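4.2 Where table linens end up

The most exciting result of the Jadcombe survey came from the living room. We had expected cloths to stay in kitchens and dining areas, yet 68 of the households kept one on a living room table all year, and strong patterns were wonderfully common! Chevrons in particular turned up in homes that otherwise favored plain fabrics (Figure 3).
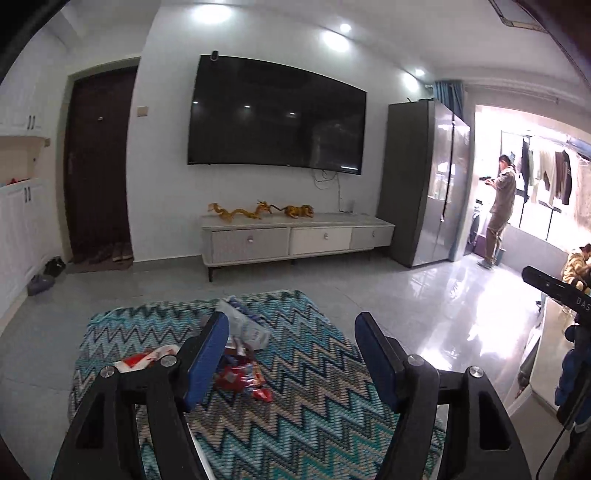
Figure 3. Zigzag-patterned cloth on a living room table, in teal, navy, gray and beige tones.

Hélène Lavoie objected at the pilot stage that pattern might simply follow price, and that we should ask what people had paid before crediting their taste. We added the question in March, and it made the data far richer. Among cloths bought secondhand, zigzags were just as popular as among new ones.

Age told a livelier story. Many owners could name the shop, the trip or the aunt behind a cloth they had used for 15 years or more, and 16 of them had kept a second one in the same pattern. Section 4.3 takes up these pairs.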